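I got to the Golthorpe room a little after lunch, with a notebook, a bag of cinnamon buns and one question I'd been saving up: why would anyone put carpet in a place where you sort car parts? Helmi Honkanen laughed at me before I'd even finished asking it.

"You drop a hubcap on concrete, and then you come back and ask me that again," she said.

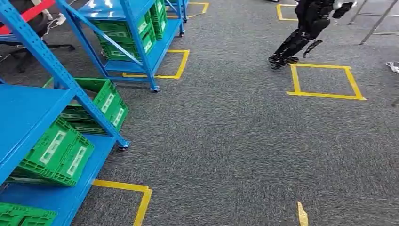
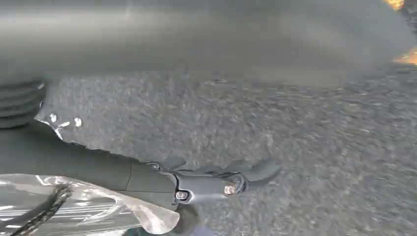
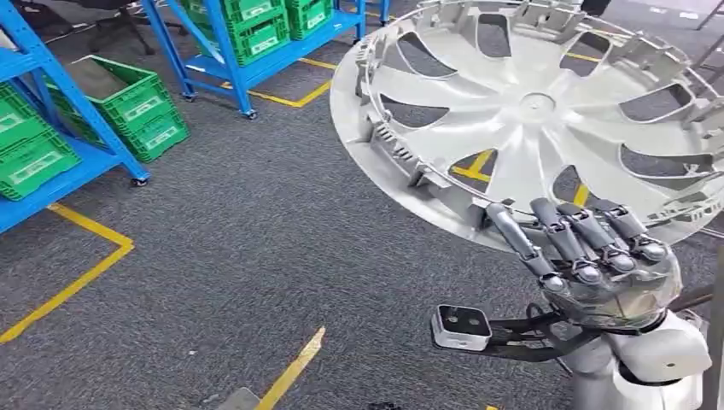
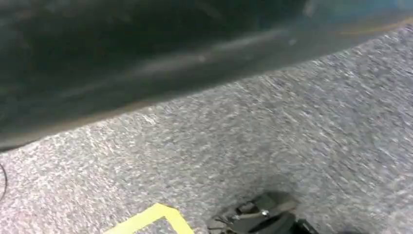
Blue racks and green crates in the first picture; one of the swirl hubcaps in the third.

Helmi has been laying out storage rooms for Paltar for 19 years, and she talks about shelving the way my uncle talks about trout. Racks first, then, because that's where she wanted to start. They're bright blue metal, with diagonal braces, and they stand on little casters. I'd assumed the wheels were for moving the racks in and then forgetting about them. Nope!

"I move things all the time," she said. "Raimo will tell you I move things too much. You stand in a room for a morning and you notice you keep walking the long way around one shelf. So push it. If it had feet you'd just put up with it for years."

Which brings us to the yellow tape. The floor is marked out in squares, and one of the racks has a square of its own. Some of the lines are a bit wobbly, and I (politely, I thought) asked who'd laid them.

"That was me," said Raimo Kiiskinen from the other side of the room. It was the first thing he'd said in half an hour. "On my knees, in June, with the heat on the roof. You try it."

Raimo came over from Eskola three years ago to look after the stock lists, and he was against the tape at the start. He thought people would look at the floor and stop looking at each other. Now he's the one who re-does the corners when they lift. He told me he uses masking tape first, lives with it for a few days, and only then puts down the yellow. "Pulling it up off carpet is a terrible job. It brings the fuzz with it. So I want to be sure."

We got onto crates next, and I have to admit I'd never given a crate much thought. The green ones have open, slotted sides, and Helmi likes them tipped on the shelf with the label panel facing out.

"You want to see in without pulling it down," she said. "A flat crate above your shoulder is a mystery. You end up lifting it, looking, putting it back, lifting the next one. My back is 28 years older than it was when I started packing, and it has opinions about that."

(She packed for Tratel before Paltar, if you're doing the math. All by hand, all in cardboard, and she still won't have a cardboard box in the place.)

So what goes in them? Mostly trim, she told me, and mostly hubcaps. I asked her to pick a favorite and she went straight for the kind with the curved vanes that swirl out from the middle, like a turbine. Pretty thing, a pale sort of gray, with openings between the vanes so you can see right through it to whatever's behind. I told her I'd have hung it on my kitchen wall.

"Everybody says that! And then they grab it by the clips."

The clips are what she worries about. They're small plastic tabs, lined up along the rim, and when one snaps the whole cap goes down a grade. Her rule is that caps never get nested inside each other, however tempting it looks, and that no crate gets more than 6. They stand on edge with a fold of old blanket between them. Raimo thinks you could get seven in. They've been having that argument since he arrived and I don't think either of them wants it settled.

I asked what she'd do differently if she had the room to set up over again. She took a bun and thought about it for a good while.

"More light at the back. And I'd leave more floor open in the middle," she said. "You always think you need one more rack. Then you fill it, and what have you got? More stuff and less room to turn around."

And the carpet? It does need vacuuming more than she'd like, and the gray speckle hides any clip that falls on it. Raimo goes over it with a flashlight held down low before they lock up. He found two the evening before I came, and he had them in his shirt pocket to show me.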